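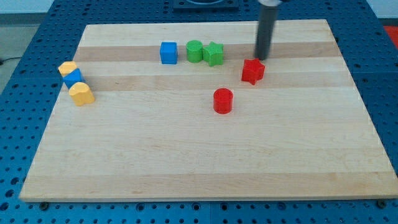 3.2 工作台的搭建与日常维护

这一节我想写得啰嗦一点。审稿意见里有人问我们的实验单元"到底是怎么固定的",我回头翻了翻初稿,确实只写了一句"机械臂安装于台面上方",换我当审稿人我也要问。所以下面把台子、木板、末端和我们每天早上做的那点杂活都交代一遍,想照着搭的同行可以少走几步弯路。

先说台面。我们用的是蓝色的多孔台面(图1),孔距均匀,是从 Okuten 订的整张板。选它的理由很朴素:想在哪儿固定东西就在哪儿固定,不用每次都去求楼下的机加工间。坏处也有,小积木的尖角会卡进孔里,所以真正干活的区域上面又盖了一块浅色的枫木砧板。对,就是厨房用的那种砧板!我们试过亚克力,反光太厉害,颜色分割一塌糊涂;也试过一块灰色的橡胶垫,积木在上面推不动。枫木板摩擦适中,颜色浅,红黄蓝绿四种积木放上去都很好认。

木板靠近操作者的这一侧,左右两个角各有一颗深色的小紧固件。我们最早偷懒,用双面胶粘,结果跑到第200次推动的时候,板子整体转了一个小角度,肉眼几乎看不出来,但标定已经废了,后面的数据全部作废重采。这件事我现在想起来还有点心疼。换成紧固件以后,我们又连续跑了300次,板子位置的漂移没有超出标定误差。

图1 工作单元局部。枫木板上放置八块彩色积木,末端执行器位于红色星形积木上方偏后处。

木板上有细细的条纹,这是拼板工艺带来的,深浅相间。一开始我担心条纹会干扰视觉,Hậu Tôn 做了一轮对比,把条纹分别调成与机械臂底座平行和垂直两个方向,分割结果没有可见差别。后来我们干脆固定成左右走向,图个省心,搬台子的时候还能拿条纹当粗对齐的参考线,挺好用。

3.2.1 末端执行器

末端是一根竖直向下的深灰色长圆柱,底端做成圆头,上面通过一个浅灰色的安装环与机械臂相连。任务只有推和拨,所以圆柱够用了。圆头这件事值得多说两句:第一版是平头的,稍微有点倾斜就会用边缘去啃木板,划出一道一道的印子;改成圆头之后,即便姿态有偏差,碰到板面也只是一个很小的接触点。安装环是 Thongdee 加工的,内侧有一个定位平面,拆下来再装回去,不用重新找角度。

每次换末端之后,我都会先做一个很土的检查:让圆头悬停在一块积木旁边,尽量贴近但不碰,然后绕着看一圈。星形积木最适合干这个,它有尖角,高度差一点点马上就看得出来。这一步我们叫"对星星",名字是随口起的,后来连实验记录里都这么写了,改不回来了。

3.2.2 积木的摆放与重置

整套积木有红、绿、蓝、黄四种颜色,每种颜色两块,形状互不相同:红色是星形和圆柱,绿色也是圆柱和星形,蓝色是立方体和三棱柱,黄色那两块一块多棱角,一块轮廓偏圆。图1里积木都集中在木板的后半部分,前半部分留空。左侧那一小簇挨得很紧,蓝色三棱柱夹在两块黄色之间,这种局面对规划器来说最麻烦,推一块往往带动另外两块,我们在4.1节会专门分析。

重置目前还是靠人手。我们写过一个自动重置脚本,用末端把所有积木拢到中间再推散,效果时好时坏,遇到紧贴的两块(比如绿色圆柱和绿色星形并排的情况)经常原封不动地一起挪走。所以正式采集时还是人来摆,脚本只用于夜间的耐久测试。

3.2.3 每日检查

维护流程非常短,写在一张纸上。先断使能,用干的无绒布把木板擦一遍,再吹一下台面的孔,里面积的灰比想象中多得多。然后用手试一下那两颗紧固件,松了就拧紧,拧过就必须重跑标定,没有商量。接着检查安装环有没有旋动,我们用油漆笔在环和机械臂之间画了一条对位线,错开了一眼能看出来。最后空跑一段轨迹,听声音。听声音这一条写进论文可能不太体面,但第二关节的减速机有一次出问题,最先发现的就是耳朵,日志里当时什么报警都没有。

那次故障的处理过程也简单记一下。机械臂停机后,我们联系了 Watow,对方寄来替换件,拆装由我和 Hậu Tôn 完成。装好之后末端高度比原来略低,圆头在木板上拖出了轻微的摩擦声,重新标定零位后消失。更换前后的数据在分析时分开处理,没有混用。

分类:机器人操作 / 实验平台 / 方法细节

读者评论

推杆小工:砧板这招我们也用过,不过是竹子的,夏天潮了会翘。枫木有没有这个问题?

Trinderum 实验室访客:请问油漆笔的对位线多久补一次?我们那条线擦板子的时候老被酒精蹭掉。

夜班值守:"对星星"哈哈哈,已经在组里推广了。另外自动重置脚本能不能放出来,时好时坏也行。

推杆小工:补一句,两颗紧固件都在前侧,后侧推重一点的积木会不会抬起来?想看看数据。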